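Home Help Board > Painting and Walls
Two blues in one small room, which wall gets the darker one?
Asked 31 March 2022

Hi everyone! I finally get to paint the little back room in our place on Brandão Street and I am so excited about it. It has been builder beige for as long as we've lived here. I've fallen for two blues from the Julari chart. One is number 703, a grayish medium blue, and the other is a paler one that goes a bit purple in the evening. I want both. The room has one window facing north, and the door is on the opposite side.

My questions are which wall should be the darker blue, and how do I get a straight line where the two meet in the corner? Last time I tried two colors (hallway, different house) the line looked like a coastline. I'd also love to know if the beige needs primer first. The table staying in the room is light wood and I'm not painting that, I love it.

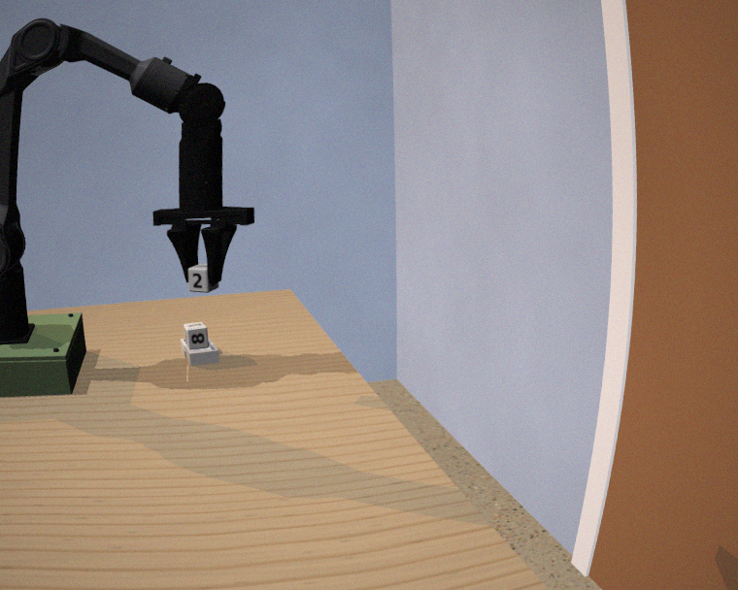 2 answers

Answer 1 (marked helpful)

Oh, do it, two blues are great together! I did my sewing room that way in May and I still walk in just to look at it.

For a north window I'd put the darker blue on the wall you look at when you come in, which for you is the window wall. The light slides past it, so it looks deep and calm, and the paler blue goes on the walls that catch the light. If you do it the other way around the pale one can look kind of dirty by late afternoon. Tape a big painted piece of cardboard to each wall for a couple of days first, though, since my window isn't your window.

Primer: if the beige is flat and clean you can skip it. If it's shiny, or there are patches where you filled holes, prime. I used Loketti water-based and it covered the filler spots nicely. Let it dry overnight even if the can says less.

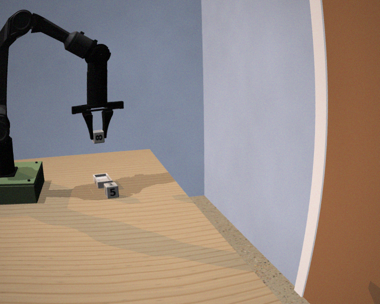
Corners are my favorite part, so here goes. Paint the lighter color first and bring it a little way around the corner onto the wall that's going to be dark. Let it dry all the way, overnight if you can stand it. Then tape down the light side, right in the crease, and press the edge hard with a plastic card. Now the trick!! Brush a thin layer of the LIGHT color along the tape edge before you put on the dark. It fills any little gaps, so whatever leaks is the color that's already there. A muted blue running into a lavender blue, like in the picture just up there, is a forgiving pair because they're so close in strength, and a tiny wobble hardly shows. Put on the dark, two coats, and pull the tape while the second coat is still a bit soft. Pull slowly, back on itself.

If your corner is lumpy (old plaster, mine was) run a bead of paintable caulk down it first and smooth it with a damp finger. Makes a huge difference.

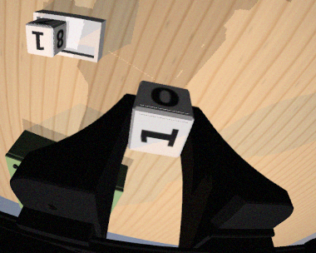

0 and 1 against the pale wood grain

About that table, good call leaving it alone! Light wood warms up blue like nothing else. With a peachy or honey wood I'd stay away from bright white trim and use an off-white. I got mine mixed at Godance and just asked them to knock it back a little. Cover the table with an old sheet AND plastic on top, sheets alone let drips through. Ask me how I know.

Answer 2

darker one on the smallest wall. i never use tape, get an angled brush and go slow. 4 walls is a weekend tops. dont buy the cheap rollers they shed fuzz all over

Comments on this page

Thank you both, this is so helpful! Cardboard samples are up already and the window wall is winning by a mile. Going to pick up the caulk tomorrow, my corner is definitely on the lumpy side.
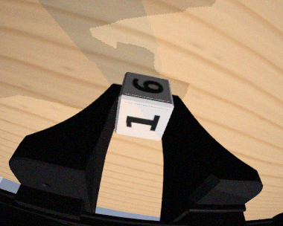 Do I need to wash the walls before I start if they look clean?

Give them a wipe with warm water and a drop of dish soap, then go over them again with plain water and leave them to dry. Dust along the baseboards and hand marks near the light switch are the spots where paint likes to peel.

Perfect, doing that tonight. And I'll try the light color along the tape edge, I had never heard of that one!

It works on stripes too, fyi. I have a closet full of them now.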